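May 7, 2018 - open day at Sketton. 27 visitors, way more than in April! We ran the Rallow arm on the tray task all afternoon and people kept asking to see it again (fine by me).

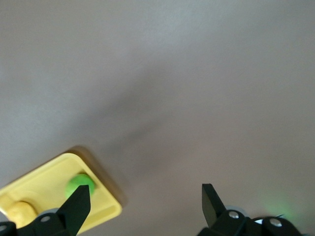

*Wrist view, fingers open, green ball in the yellow tray.*

Did 18 runs, 3 missed grasps. Kids loved the ball - the cream piece got less love, it's so close to the tray color. Want to try a darker tray before the Stila visit. Also need to send Erdem the run log and order spare finger screws.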